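Small Hotels Should Keep the Front Desk Open at Night

By Tamara Derkach

Last November I got to Judville at twenty past eleven at night. The bus from Dmytriv had been late, and I had a reservation at a small hotel near the station. The front door was locked. A sign told me to call a number for my entry code. I called, got a recording, and stood on the sidewalk until another guest came back from dinner and let me in.

I have heard the owners' side of this. Room rates in towns like Judville have barely moved, while wages, heat and insurance have gone up. A night clerk may check in two people on a slow shift and spend the rest of it folding towels. The owner of a place in Ullia told me she saves 3,000 dollars a month by closing the desk at 6. I believe her, and I would not call her greedy.

Still, I think she is cutting the wrong thing. A hotel sells a bed, but so does anyone with a spare room and a website. What a traveler pays extra for is a person who is awake when something goes wrong. Pipes leak at night. People get sick at night. Trains and buses run late, and the guests on them are the ones least able to go find another room.

The hotel where I stay in Burkard has 2 clerks who split the nights between them. They do the laundry counts, set up breakfast and answer the phone. The rooms are plain and the carpet is old. I pay a little more than I would across the street, and I keep going back.
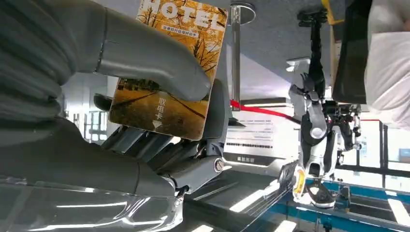
Would most guests pay more for a staffed desk? Some would and some would not, and the ones who arrive late or travel alone are the most likely to say they would.

Hotels could at least be open about it. A booking page will tell me about the parking, the pool and the pillows. It should also give the hours when someone is in the building. If the desk closes at 6, say so before I pay, in the same size type as the price.

Towns could help too. Judville spends money every year asking people to visit. Part of that could go toward a shared night clerk for the small hotels near the station, close enough to walk to any of them in a few minutes. I would start there, before printing another brochure.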